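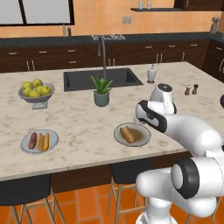 Une tâche dont la règle de réussite ne tient pas en une phrase n'est pas prête à être publiée, répète Kyung-tae Geum chaque fois que je lui soumets un brouillon. J'ai fini par être d'accord avec lui, et c'est pour ça que j'ouvre ce fil ! On rédige la charte d'évaluation de Ralside (nos tâches de cuisine simulées) et j'aimerais qu'elle serve à d'autres équipes que la nôtre. La tâche du moment, c'est le hot-dog : mettre la saucisse dans le pain, dans l'assiette, sans rien casser ni renverser. Dit comme ça, tout le monde comprend. Écrit pour un script qui doit rendre vrai ou faux, c'est une autre histoire.

Je colle le brouillon :

Règle 1. L'épisode dure 90 secondes de temps simulé. Le chronomètre part à la première commande envoyée au bras.
Règle 2. Réussite si la saucisse est en contact avec les deux moitiés du pain et que l'ensemble repose dans une assiette.
Règle 3. L'état final doit rester stable 3 secondes, pince ouverte et dégagée.
Règle 4. Tout contact du bras avec un objet hors tâche (pommes, plante, robinet, salière...) est consigné, sans faire échouer l'épisode.
Règle 5. La graine aléatoire, la version du simulateur et celle des modèles 3D figurent dans chaque tableau de résultats.

Allez-y, tapez dessus, je préfère que ça casse maintenant.

Maj-Britt Viklund

----

arvid_w
Inscrit, 214 messages

Super initiative, vraiment, on en avait besoin. La règle 2 me gêne quand même. « En contact avec les deux moitiés », je peux le satisfaire en posant la saucisse en travers, par-dessus le pain, comme un pont. Le script dit oui, n'importe quel être humain dit non. Il faut une contrainte d'orientation : axe de la saucisse parallèle à la fente, avec une tolérance à fixer.

Et la règle 4, je ne la comprends pas. Si le bras balaie le plan de travail et envoie le distributeur de savon dans l'évier, on compte une réussite ?

Arvid Westerberg

----

maj-britt
Auteur du fil

Bien vu pour le pont, je prends ! Pour la 4 : oui, une réussite, mais avec la collision publiée dans la colonne d'à côté. Si on fait tout échouer au moindre frôlement, on se retrouve avec des zéros partout et on n'apprend plus rien sur la saisie elle-même.

----

froydis
Inscrit, 1 087 messages

Pas d'accord du tout, et je vais être longue, pardon d'avance.

Je viens du côté machine réelle (cellules collaboratives, analyse de risques, toute la paperasse). Chez nous, un contact non prévu est un événement de sécurité. On ne le range pas dans une colonne annexe que personne ne lit. Si la simulation apprend aux équipes que heurter le robinet est un détail, elles arriveront sur le vrai bras avec des politiques qui heurtent le robinet, et ce sera à quelqu'un comme moi de refuser la mise en service.

Ma proposition :
– contact léger avec un objet hors tâche, sous un seuil de force : consigné ;
– contact au-dessus du seuil, ou objet déplacé, ou objet tombé : échec ;
– contact avec le mobilier fixe (plan de travail, évier, tabourets) par autre chose que la pince : échec.

Les tabourets, j'y tiens. Le plan de travail déborde au-dessus d'eux, ils sont tout près du pied du bras, et je parie que la moitié des gens oublient de leur donner une géométrie de collision.

Frøydis Granström

----

ebbe.dahlgren
Inscrit, 59 messages

Les tabourets chez nous étaient purement visuels jusqu'en mai, donc pari gagné :)

Je suis plutôt du côté de Maj-Britt sur le fond. Une politique d'apprentissage et une cellule certifiée, ce sont deux objets différents. Par contre je rejoins Frøydis sur un point : la colonne annexe, on sait comment ça se termine. Le chiffre de réussite part dans le résumé de l'article et les collisions partent en annexe C. Pourquoi pas deux scores obligatoires, toujours cités ensemble ? « Réussite » et « réussite propre ». Interdit de publier l'un sans l'autre.

----

maj-britt
Auteur du fil

Oh j'aime beaucoup « réussite propre » ! Ça se retient bien et ça se calcule à partir des mêmes journaux.

----

froydis

Je peux vivre avec. À condition que ce soit le score propre qui serve au classement. Sinon on aura seulement inventé une deuxième façon de l'ignorer.

----

kt_geum
Inscrit, 633 messages

Je passe sur les collisions, vous avancez très bien sans moi. Deux remarques sur l'état initial, dont le brouillon ne dit rien, et c'est pourtant là que j'ai perdu le plus de temps dans ma vie.

Un. Il y a deux assiettes avec du pain. À gauche, le pain est à côté de la saucisse. Au milieu, il y a un pain couché sur la tranche et une flaque brun-olive qui prend une bonne partie de l'assiette. La règle 2 dit « une assiette ». Laquelle ? Une politique qui transporte la saucisse jusqu'au pain du milieu réussit-elle la tâche ? Moi je dis que la consigne en langage naturel et le script doivent désigner la même assiette, écrit noir sur blanc.

Deux. La sauce. Liquide simulé ou texture posée sur l'assiette ? Si c'est un liquide, « sans rien renverser » veut dire quelque chose et il faut un seuil. Si c'est une texture, il faut retirer la formule de la consigne. On ne demande pas à un robot de respecter une contrainte que le monde ne peut pas violer.

Kyung-tae

----

arvid_w

+1 sur la sauce. Ajoutez le coefficient de frottement du pain, tant qu'on y est. On a testé la tâche avec le solveur de Drosismont et avec celui d'Aravena : mêmes objets, même graine, et le pain glisse dans l'un et colle dans l'autre. Tant que la charte n'impose pas de publier les paramètres de contact, les comparaisons entre labos ne valent pas grand-chose.

----

ebbe.dahlgren

Là par contre attention à ne pas pondre un document que personne n'ouvrira. Chez Mudo on avait une charte de ce genre, très complète, magnifique, et les stagiaires recopiaient le script de l'année d'avant sans la lire. Je mettrais les paramètres de contact dans un fichier joint généré automatiquement par le simulateur. Zéro effort humain, tout le monde le fournit.

----

arvid_w

Un fichier généré, oui, si on arrive à se mettre d'accord sur les noms de champs. Je veux bien écrire un premier schéma ce week-end.

----

froydis

Question de béotienne : combien d'épisodes pour avoir le droit d'annoncer un taux ? J'ai lu des papiers où on annonce un pourcentage à la décimale sur une poignée d'essais. En simulation ça ne coûte presque rien de faire mieux.

----

kt_geum

On en lance 2 000 par tâche, répartis sur 8 graines, et on publie l'écart entre les graines. Je rendrais ça obligatoire sans état d'âme. Et les positions de départ doivent être tirées par le script d'évaluation, jamais par l'équipe évaluée.

----

ebbe.dahlgren

2 000, pour un labo avec une seule carte graphique, ça fait mal quand même. Le rendu coûte cher avec tout ce marbre et ces reflets partout. Je mettrais un minimum plus bas avec intervalle de confiance obligatoire.

----

kt_geum

Alors on écrit « recommandé » et l'intervalle devient obligatoire. Mais je continuerai à râler en relecture.

----

maj-britt
Auteur du fil

Vous êtes formidables, j'ai déjà réécrit la moitié du document en vous lisant ! Version du 1er mai 2019 :

Règle 1. Inchangée.
Règle 2. Réussite si la saucisse est logée entre les deux moitiés du pain, axe parallèle à la fente, et que l'ensemble repose dans l'assiette nommée par la consigne. Pour le hot-dog : l'assiette de gauche.
Règle 3. Inchangée.
Règle 4. Deux scores, toujours publiés ensemble : réussite et réussite propre. Le classement se fait sur le second. Seuil de force à définir (Frøydis, tu veux bien ?).
Règle 5. Graines, versions et paramètres de contact dans un fichier généré par le simulateur.
Règle 6. Toute contrainte énoncée dans la consigne doit pouvoir être violée dans la simulation et détectée par le script.
Règle 7. États initiaux tirés par le script d'évaluation. Intervalle de confiance obligatoire, 2 000 épisodes recommandés.

La 6, c'est ma préférée – merci Kyung-tae. Il me reste la tolérance d'angle de la règle 2, je n'ai aucune idée de ce qui est raisonnable.

----

froydis

D'accord pour le seuil de force, je t'envoie une proposition avec les calculs. Je garde ma réserve sur la règle 4 : un objet tombé par terre devrait faire échouer les deux scores. Une pomme sur le carrelage, ce n'est pas une réussite « un peu sale ».

----

arvid_w

Pour l'angle, prends les épisodes que tu as déjà, fais-les noter par deux personnes qui n'ont pas vu le script, et cale la tolérance sur leur désaccord. Pour la pomme, je vote avec Frøydis.

----

ebbe.dahlgren

Moi contre, pour la pomme. Mais je veux bien annoter.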